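The Gripper Contest That Never Left the Computer

Zanele Pillay has a rule about demo videos. She watches them once with the sound off, then asks to see the runs that didn't make it in. When Solbridge, a small software shop, offered to settle a long argument over which gripper her team should buy, she asked for all of it.

The argument was a familiar one. Her group at Nomside packs mixed goods into bins, and the shapes are rarely friendly. One camp wanted a plain parallel gripper, cheap and easy to fix. The other wanted a linkage gripper with bigger fingers and a wider reach around odd objects. Solbridge proposed to run both in simulation, on the same household items, for 1,480 attempted grasps, and hand over a score.

I have sat through a lot of these pitches. The usual selling point is that simulation is fair, and up to a point it is. The lighting stays the same all day and no one trips over a cable. What worries me is how much of the fairness is decided before the first run by whoever picks the friction numbers.

The test layout was a furnished room, with the small gripper on a Franka Emika arm and a knobby ball as the awkward object of the week.
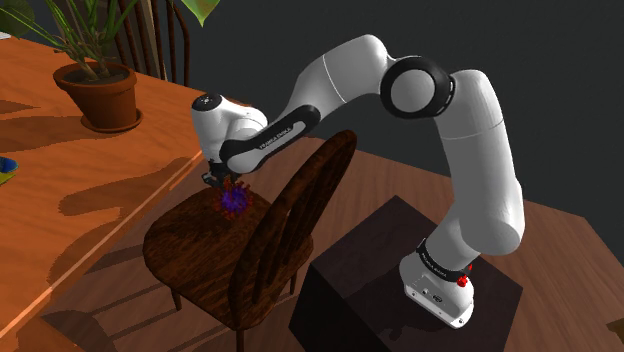

The arm over the chair, with the spiky ball right beside its gripper.

Junpei Furukawa built the setup for Solbridge and is more candid about it than his company's web page. He chose the ball for its bad manners. A gripper that closes on a smooth box touches it in a predictable way. Close on a ball covered in stubs and the contact points depend on tiny changes in angle, which is exactly where physics engines start to disagree with each other and with the real world.

"If you change one contact setting, the ranking can flip," he told me. "I would rather people heard that from me."

It did flip. With the default settings, the linkage gripper came out ahead on the ball. After Furukawa made the stubs a little slicker, the plain one caught up and then passed it. Both sets of runs took a single night. Only the first set made it into the summary that went to Nomside's managers.

Pillay found the second set in a folder on a Sunday afternoon, going through the raw files. She was annoyed, though not very surprised. "They gave me a winner," she said. "I had asked for a reason."

There is a second problem, and it has to do with cameras. A view from close to the fingers is popular because it shows the moment of contact, or should. Big fingers take up a lot of that view. Baldur Kvaran, who tunes vision systems at Citside, thinks gripper comparisons ought to report how much of the target the hand hides, right next to the success rate. A hand that grabs well and blocks its own camera can be a poor buy for anyone planning to train a policy on those pictures. I have yet to see a sales sheet with that figure on it. 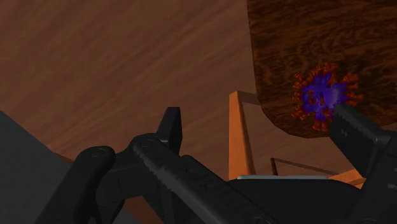 Can a simulated test tell you which gripper to buy?
It can help you rule out a bad fit, such as fingers that don't open wide enough, but the final choice should rest on trials with the real hardware and your own goods.

Nomside has since rented both grippers for 60 days. The early real-world tally is thin, just 107 grasps when I visited, and Pillay won't call it for either side. She did let me see her notes. The most common complaint in them has nothing to do with grip at all: the linkage gripper is slow to swap out, and the night crew has stopped bothering.

Solbridge says a future version of its report will list every contact setting used and show results across a range of them. Furukawa has a draft. The page with the overall score is still at the front, in large type, and the table of settings is in an appendix.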